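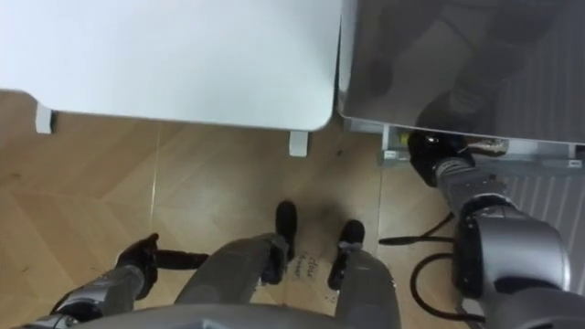

Evau: a mí el presupuesto me parece corto en un punto, y lo digo con toda la ilusión del mundo por el proyecto. Habéis puesto 3000 euros para pinzas y dedos de recambio y no hay nada para el suelo. Trabajar a ras de suelo, con la pinza buscando sitio bajo el zócalo de un mueble, es lo que más me gusta del plan, pero también lo que más recambios se va a comer.

El lunes, 3 de febrero de 2025, Calisia escribió:
> Hola, lista:
> Os paso el borrador de compras para el humanoide:
> - pinzas y dedos de recambio: 3000
> - mesa y mobiliario metálico de cocina: 2000
> - cableado y canaletas: 166
> La oferta de Sengar incluye 4 juegos de dedos largos. La de Rirkik sale algo más barata, pero el plazo se va a diciembre.
> ¿Alguna objeción antes de pedir en firme?

Objeciones, ninguna; ganas de añadir cosas, ¡muchas! Voy por partes.

Lo de Sengar lo veo clarísimo. Esperar a diciembre por un ahorro pequeño nos deja sin trabajar con mesa y armario casi todo el año, y ahora que tenemos a la gente animada sería una pena. Pediría los 4 juegos tal cual y preguntaría ya el precio de los dedos sueltos, porque un dedo largo que se mueve tan cerca del suelo acabará tocándolo tarde o temprano.

En los 166 de cableado sí me plantaría. Un cable negro que pasa por el suelo junto a los pies del robot es justo lo que no quiero tener cuando le pidamos que dé un paso atrás (y se lo vamos a pedir, que nos conocemos). Yo miraría un soporte elevado, aunque haya que quitarle algo al mobiliario. La superficie de metal pulido es preciosa, pero refleja mucho, así que si Sengar la ofrece en acabado mate, que la coticen aparte y comparamos.

Y para el suelo: una lámina protectora sobre la espiga, de las que se pueden marcar con rotulador y limpiar luego. Falta pedir precio. Si a Calisia le parece bien, lo pido yo esta semana y lo mando a la lista con el resto.

¡Qué ganas de verlo todo montado!

Evau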